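Why Do Wrinkles Disappear When You Steam a Shirt?

Have you ever pulled your favorite shirt out from the bottom of a drawer and found it looking like a crumpled paper bag? Me too! I am not a very neat folder (my drawers are more like nests), so I have had lots of time to think about wrinkles. Where do they come from? And why does a puff of steam chase them away?

Let's start really, really small. Your shirt is made of threads, and each thread is made of fibers, and each fiber is made of long, skinny chains that are way too tiny to see. The chains are called polymers. I like to think of them as a bowl of spaghetti, all lying next to each other and sticking together a little bit.

In cotton, the chains hold on to their neighbors with weak little grips called hydrogen bonds. When your shirt gets squashed, or when it dries in a heap, the chains get pushed into new places and grab on to whoever is next to them now. So the fold stays, even after you shake the shirt out. A wrinkle is a shape the cloth is holding on to!

Now for the steam. Water boils at 212 degrees Fahrenheit, and then it turns into a gas and floats off. That hot, damp gas slips in between the fibers. The heat makes the chains wiggle, and the water gets in between them and makes them let go of each other. For a little while the cloth is soft and easy to push around. If the shirt is hanging up, its own weight pulls it down, and a gentle tug on a sleeve or a shoulder helps even more.

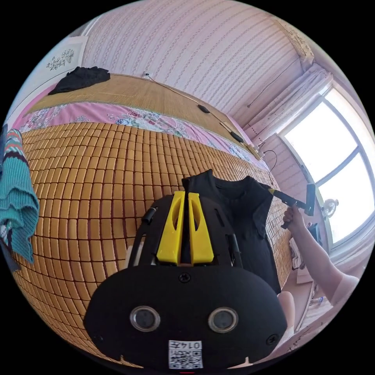
Then the cloth cools and dries, and the chains grab hold of each other again. This time they do it while everything is nice and straight. Ta-da, a smooth shirt! You do have to let it dry before you put it on, though. I always forget this part and sit down too soon, and then I have brand-new wrinkles across my back.

Some cloth wrinkles more than other cloth. Cotton and linen crease if you so much as look at them. Wool is springy, so it often straightens itself out if you hang it up overnight. Polyester hardly soaks up any water, and that's one reason it comes out of the wash looking pretty smooth.

Want to try it without a hot machine? Here is a safe one.

Get an old cotton handkerchief, scrunch it into a tight ball and put a heavy book on it for an hour. Open it up and look at all those lines! Now wet your hands, pat the handkerchief until it is damp all over, and smooth it flat on a plate. Leave it alone until it is totally dry. Some of the lines will be much fainter, and you only used water and your hands.

One serious bit before I go. Steam can burn you very fast, even the part you can't see near the nozzle. So a real steamer is a job for a grown-up, and never, ever steam clothes while somebody is wearing them. You can be the person in charge of hangers. I did that job for years and I was excellent at it.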